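Treltden Home Help > Laundry and Linens > Folding

Folding laundry on top of the bed: how do I stop the bedding from creeping, and will the fold lines ever come out?

Asked by Elli Tuominen, Oct 1, 2024
Viewed 2,018 times
3 answers

Hi everyone! I've been reading these pages for ages (the one on getting candle wax out of a tablecloth saved me last winter) but this is my first time asking something, so please be kind if it's in the wrong section.

I do all my folding on top of a big bed. I know some of you have lovely laundry rooms with a counter, but I like the bed, there's space to lay a whole shirt out with its sleeves, and it's a nice height for me. The trouble is the bedding underneath. Every time I pull a shirt toward me to square it up, the cloth under it comes along for the ride. By the time I'm through a basket the whole top layer has moved toward the foot end and is all in ripples, and then I'm making the bed again, which sort of defeats the purpose of folding in peace.

Second thing, and maybe it's related. When bedding is new it comes with those lines pressed into it from the package, and I can't seem to lose them. I've washed mine with the Pletness liquid, I've tumbled it, I've smoothed it with my hands like my grandmother used to. I don't own a steamer and I really don't want to iron something that size.

And while I'm at it, is there a better way to pick up a shirt from a heap? I tend to grab whatever part is nearest and lift, and then I spend longer finding the collar than I do folding.

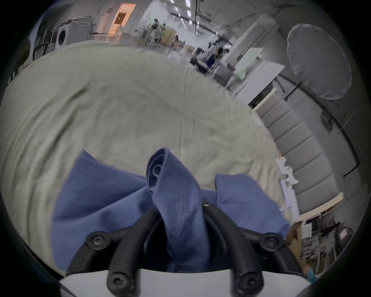
Kelly Damasceno
Oh, I have so much sympathy, I folded on a bed for years when the kids were small and fought the covers every single time! Let me take your questions a bit out of order.

The creeping is friction, plain and simple. Cotton on cotton grabs. If you drag a shirt, it drags whatever it's lying on, so the trick is to lift and lay instead of pulling. Take the shirt by both shoulder seams, give it one good shake out in the air, and let it come down flat where you want it. If it lands crooked, pick it up and do it again. It feels slower for the first basket and then you stop noticing.

If you can't break the habit (I couldn't for the longest time), put something between. I use an old Kettunen bath mat turned upside down so the rubbery side is against the bed. Anything with a grippy back will do. Fold on the mat, stack to the side, done. Make sure the rubber is clean and dry or it can leave marks on light colors.

You can also tuck the foot end in hard under the mattress before you start. Not prettily, just shove it in as far as your wrist.

For the heap: find a seam first. Any seam. Run it through your fingers until you get to a corner where two seams meet, and with a shirt that will be the bottom of a side, an armpit or the shoulder. From there you know where you are. I do this half asleep in front of the television, so it does become automatic.

I'll leave the package lines to someone who has beaten them, because mine just faded with time. Does your bedding have anything holding it at the corners? That would make a difference to what I'd suggest.

Comment from Elli Tuominen
Thank you Kelly, what a kind answer! The shoulder seam thing makes so much sense. I'm going to dig out a mat. On the corners, there are some little light-blue tabs along the far edge, see below, but the foot end is where the trouble is for me. You can make out the package lines too if you look closely, they run both ways like graph paper.
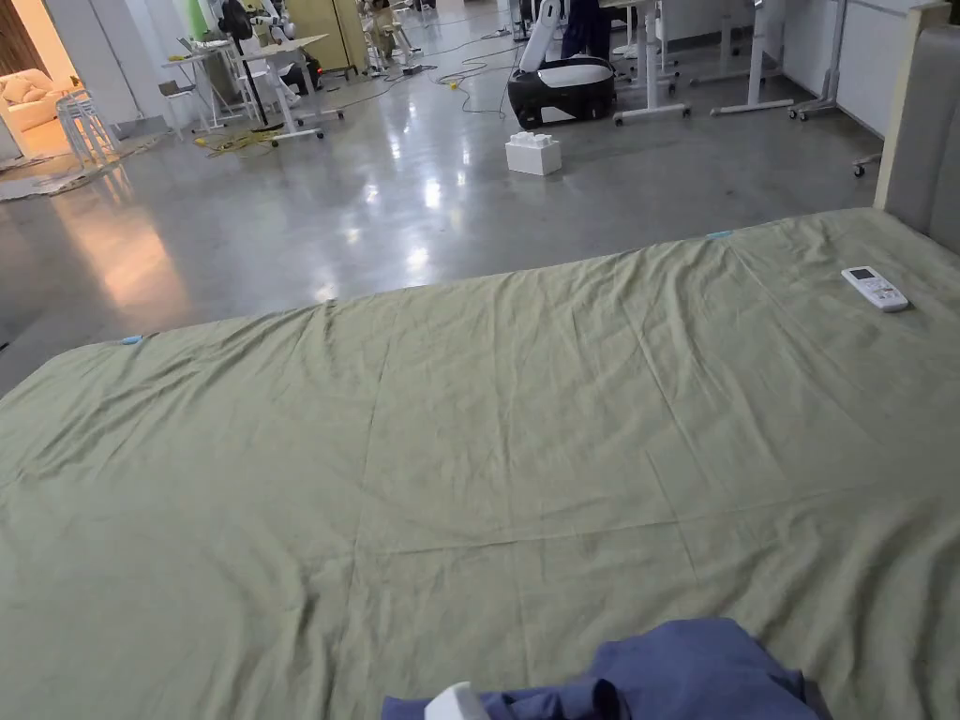 Faint fold lines in the green. Blue top, likely a shirt, waiting its turn.

Second answer, from a member in Volivska
use sheet suspenders. 2 under the foot end, crossed. cheap. also take the remote off the bed before you fold, I lost mine inside a pillowcase and it went through the wash. never worked again

Comment from Elli Tuominen
Ha, noted about the remote! I've never heard of sheet suspenders, do they go under the mattress the whole way across, or just over the corners? I'm adding a wider view in case it helps anybody judge the size. It's a lot of cloth to keep flat.
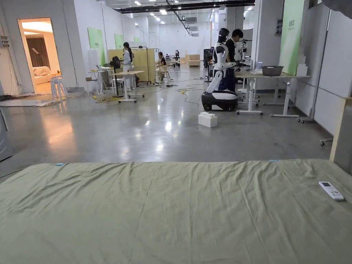

Looking across the bed, remote on the right.

Comment from the member in Volivska
corners is fine. if the mattress is heavy get someone to lift it for you

Third answer, from a member who prefers no name
Package lines: you need damp and weight, that's all. Make the bed, fill a spray bottle with plain water, mist along the lines until the cloth feels cool but not soaked, then pull it tight from the sides and smooth outward with your palms. Leave it alone to dry. Don't fold on it in the meantime.

If it's 100 percent cotton you may have to do it twice. If there's polyester in it the lines are more stubborn, and for those I put the cloth in the dryer with a wet washcloth for 12 minutes on medium, take it out the second it stops and put it straight on the bed while it's warm. Check the label for the heat first. And shake it before you wash it next time so it doesn't go in still folded along the same lines, I did that for half of October once and wondered why nothing changed.

Related: Do I need to wash new bedding before using it?
Related: Keeping shirt collars flat in a drawer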